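Saucepan

A saucepan is a deep, straight-sided cooking pot with one long handle and, in fortunate households, a lid that fits. 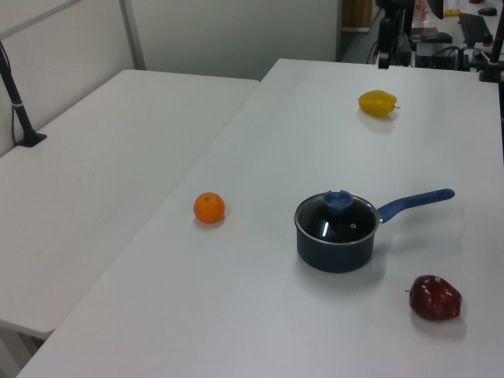
Gus Crenshaw objects that sauce hardly comes into it, and that his own has made nothing but oatmeal and boiled eggs for 7 years. Most reference works side with him quietly and keep the name.

Glass lids let the cook watch a pot without lifting anything, which has done little for the proverb. The knob is often plastic and tends to work loose; the Rulari repair guide gives it three paragraphs and the pan itself one. A hole near the end of the handle allows hanging, for owners who have put up a hook.

Fruit may be stewed in a saucepan. Apples collapse agreeably, while oranges are usually sliced first.

See also: Stockpot; Double boiler; Lid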